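Student team arm: gripper twitches and drops things when the wrist turns. Wiring or code?

Asked by Anisa Saragih 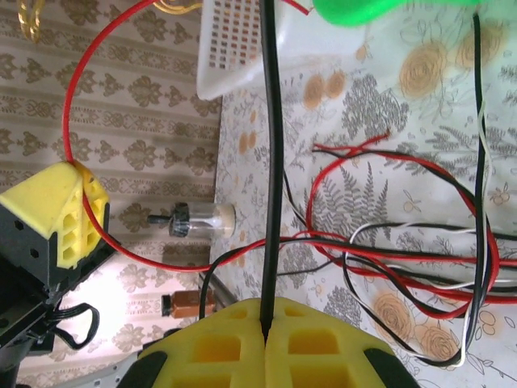
So I help out with a school robotics club (we're four kids and me, plus my brother Ilham when he can be bribed with food) and we're building an arm for the December round of the Sullton pick-and-place challenge. You get a tray of small household things and the arm has to move as many as it can into a bin before the time runs out. The gripper is 3D printed in yellow with black rubber pads, and we've been working at a table with a flowered cloth on it, which the kids say makes the practice harder and I say is free training.

The problem! The fingers close fine when the arm is parked. The second the wrist rotates with something in the grip, the fingers give a little twitch and let go. Not every time. I'd say it's worst with small round stuff like bottles lying on their side, and it's worse going clockwise than counterclockwise. We logged 133 attempts over two evenings (the kids did the logging, I did the snacks) and the drops seem to bunch up near the end of the wrist travel.

What we tried already:

- slowed the wrist down to half speed, which helped a tiny bit
- raised the closing force, which made the servo buzz and get warm
- swapped the gripper servo for the spare, no change at all
- rewrote the move routine so the wrist and the fingers never get commands at the same moment. Still drops.

The servos all run off one supply through a little Lumenta board that came with the club kit. Same supply feeds the controller. I'm a bookkeeper, I learned all of this from the kids and from this site, so please talk to me like I'm slow. Is it our code or our wiring? The team is split 2 to 2 and it's getting heated.

---

Answer from Khải Dương (marked as most helpful)

I'm going to side with the wiring half of your team, sorry to the other half.

The clue is that it bunches up at the end of the travel and prefers one direction. Code doesn't usually care which way the wrist is going unless you wrote it that way, but a cable does. When the wrist turns, whatever runs to the gripper gets wound or pulled, and if there isn't enough slack it tugs on the servo plug. The signal wire loses contact for a blink, the servo goes limp or jumps, and your bottle is on the tablecloth. We had exactly this on our Bolberg arm when I was a student and we blamed the software for most of a semester.

Do this test before you buy anything. Close the gripper on something light, leave the power on, and don't run any program. Then wiggle the gripper cable gently with your fingers, first near the plug, then at each spot where it bends. Keep your hand clear of the fingers while you do it. If you see the twitch, you've found it and you can stop reading.

If wiggling does nothing, turn the wrist through its whole range by command, slowly, with one of the kids watching only the cable. You're looking for the spot where it goes tight. Fix is boring: leave a loose loop at the wrist, tie the cable down on both sides of the loop so that the strain lands on the ties and the plug feels nothing, and trim or cover any bare wire ends you've got anywhere near the arm. Bare ends touching each other is the one thing I'd be strict about with kids around. Power off when you do that part.

Second suspect is the shared supply. When the wrist motor starts it grabs a lot of current, the voltage dips, and the gripper servo gets confused. Give the servos their own supply and connect the grounds together (people forget the ground, then nothing works and they come back here to yell at me). Your warm buzzing servo fits this a bit too, so put the closing force back to where it was.

---

Answer from Gilang Khoo

Had same thing. Hot glue on the connector. Been fine over a year. Also the rubber pads get dusty, wipe them with a damp cloth and let them dry, ours went from useless to ok.

---

Answer from Saodah Simanjuntak

I judged a Flallell league for a while and I'd add one thing to Khải's answer, which I agree with. Round objects roll inside flat pads! Even with perfect wiring you may keep dropping the bottles if you grab them across the middle and then rotate. Have the kids try to pick them up nearer the heavy end, and try doing the wrist turn before the grab so the arm only has to lift. We saw teams pick up a lot of points just from reordering the moves.

And keep that log going, please. Add a column for the wrist angle at the drop if you don't have one. Judges love a log, and it's the quickest way to settle the 2 to 2 thing.

Don't do the hot glue until you're sure which connector it is. Getting it off again is miserable.

---

Comment from Anisa Saragih

Okay, wiggle test done!! Twitched on the third wiggle, right at the plug. The wiring half has been unbearable all evening. We've made a loop and tied it down on both sides, and attempt 203 (yes, we kept the log going, Saodah) was a full clockwise turn with a bottle and it held. We still get the odd drop with the really small things so I'm going to have them try turning first and grabbing after, and Ilham is looking for a second supply in his garage. Will the grounds thing matter if the second supply is a different brand from the first?

---

Comment from Khải Dương

Brand doesn't matter, voltage does. Check the label against what your servos want, and join the grounds either way.

Contact the moderators | Community rules | Copyright belongs to the individual posters | Back to top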